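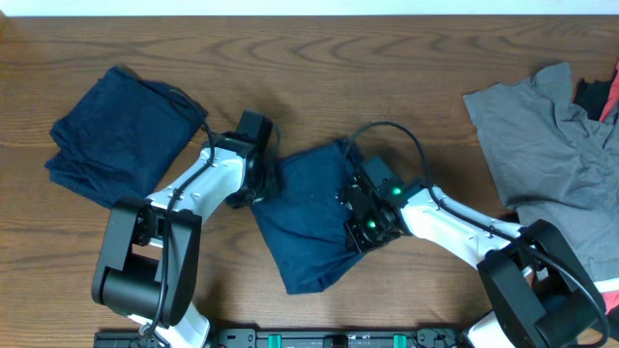
Both arms on one navy cloth, with the gray T-shirt waiting its turn on the right.

Laundry Table: Gathering Folding Examples
Posted by Wing-sze Huang, 2 May 2024

Welcome to the Stumia gallery! We spent most of April teaching two arms to handle fabric, and I loved every minute of it (even the socks). One of us steers the arms through a fold, everything gets recorded, and the learning system studies the recordings later. We have 200 good examples so far, 45 of them on dark cloth, which is my favorite to work with and the hardest to see creases in.

Each session runs around 29 folds before we swap people. Wrinkled starts are very welcome, so please don't smooth things out first – the messier the pile, the more there is to learn from!

Next up is Mengal, our towel set, with five new sizes to try. Pictures from that one go up on the Jurkura page.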